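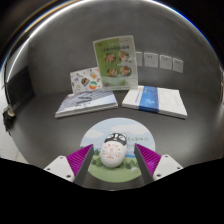
Books and printed cards behind a white egg-shaped toy on a round illustrated mat.

Pugh children's book fair, Fenen

The Pugh fair fills the old corn hall in Fenen for a long weekend each October. I went on the first morning, when trade visitors are let in an hour before the public. Entry cost 13 for the day and included the talks upstairs. The hall is a ten-minute walk from the station, uphill, and the signs stop at the market square, so keep the church on your left.

There were 90 stands this year, most of them small publishers with one or two tables each. The layout has changed since my last visit. Picture books for the under-fives are now at the front, near the café, and the school reading schemes have moved to the back wall. This worked well for parents with pushchairs but less well for teachers, who had to get through the busiest aisle to reach anything they needed.

I spent most of the morning with the early readers. Setamis had the largest range, with a new set of first science books on ponds, soil and weather. The paper is heavy and the type is a good size. The weather book tries to fit too much on each page, and I would not use it with a child under six. The pond book is much better and I ordered four copies for our library.

Stistance had only one new title, a long picture book about a ferry, but it was the best thing I read all day. The text is short enough to read aloud in one go and there is plenty to find in the drawings. It is due in the shops in spring.

Toys and cards sold alongside books take up more room than they used to. Some stands had more of these than books. I asked at several whether the books could be bought alone and at most of them they could, though the saving was small.

The talks were mixed. The first, on choosing books for children who speak another language at home, was full and people stood along the walls. The speaker had surveyed the stock of one county's branch libraries and found 3168 dual-language titles, nearly half of them not borrowed in the past year. She thought shelving was the main problem and suggested putting them in with everything else. The second talk, on school book clubs, was mostly a sales pitch and I left early.

Lunch was soup and a roll from the café. The queue was long by noon and there are few seats. There is a bakery across the road.

The organisers expected 4000 visitors over the whole fair. By two o'clock the centre aisle was hard to move in, and the cloakroom had stopped taking bags. I caught the 3.20 train home with a full rucksack and a stack of catalogues still to go through.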